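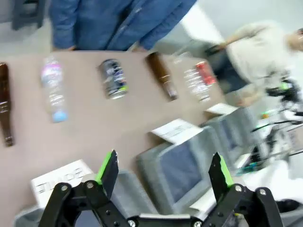 Drinking containers in a row on a long tabletop.

The Case Against the Office Hydration Challenge

Every January my inbox fills with people who want me to drink more water. This year it was Paroretti, the benefits firm my employer pays, with a plan that asked for 85 ounces a day and a log to prove it. I asked where the number came from. I got a link to a page that repeated the number.

I don't doubt that people need water. I doubt that grown adults at desks in Dutberg have lost the ability to notice they're thirsty. Hideaki Katayama, who ran the challenge on our floor, told me almost everyone felt sharper after 2 weeks. Maybe they did. They'd also been told to expect it, and they'd been getting up to walk to the sink all day.

What bothers me is the log. Once a company tracks your sips, it has a reason to track your sleep — and then your lunch. I quit on day four. I still drink when I want to, mostly coffee, and my work is about as good as it was before.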